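Hok-lam Tang
2023-10-25

1/ I've been learning to write left-handed since March. I'm right-handed and nothing is wrong with my right hand. I wanted to see how far I could get on a page a day. A few people asked for notes, so this is a thread.

2/ The first week was all capital letters, one row each. Most were readable. S and G came out backward a few times, and I didn't notice until I checked the page later.

3/ Paper angle mattered more than the pen. I tilt the top of the sheet to the right, a lot more than feels normal. With the page straight I hook my wrist and drag my hand through every line.

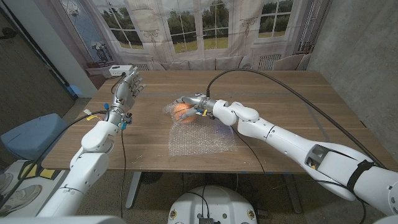 4/ Pens. I bought 3 and kept one, a Tedlow fine point. The gel pens smeared. A soft pencil is okay but my sleeve turns gray. Pay attention to dry time and ignore the grip shape.

5/ Lowercase took until my second notebook. Letters that start with a pull to the left were fine. Letters that need a push, like e and the top of f, looked shaky for weeks. I did rows of e while I ate breakfast.

6/ Speed. I copy the same paragraph at the end of each month and time it. It has 59 words. My right hand does it in under two minutes. My left hand took 7 the first time and is a little over 3 now. It hasn't moved much since summer.

7/ My hand used to cramp after half a page. I was squeezing the pen and pressing hard enough to dent the next two sheets. Hsin-yi Chu told me to write on a single sheet laid on a bare table, with no pad under it. The pen skates a bit, so you learn to ease off. The cramps mostly stopped. 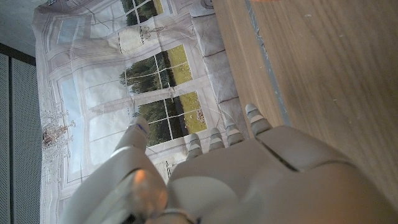
8/ Things I do left-handed now without planning to: grocery lists, phone numbers, the crossword. Things I still switch for: checks, forms with small boxes, birthday cards.

9/ My signature is a separate problem. I've tried it a lot and it looks like somebody else's name. I'm leaving that alone for now.

10/ A page a day is plenty. I tried two for a while and the second one was always worse – I was just filling lines. I set a timer for 30 minutes and stop wherever I am.

11/ Vilmos Kozma asked if it has changed my right-handed writing. A little. I slowed down and my r and n are easier to tell apart. The rest is as messy as it was.

12/ Next is cursive. I have an old school workbook with the loops already printed, and I'm on the page with the lowercase l.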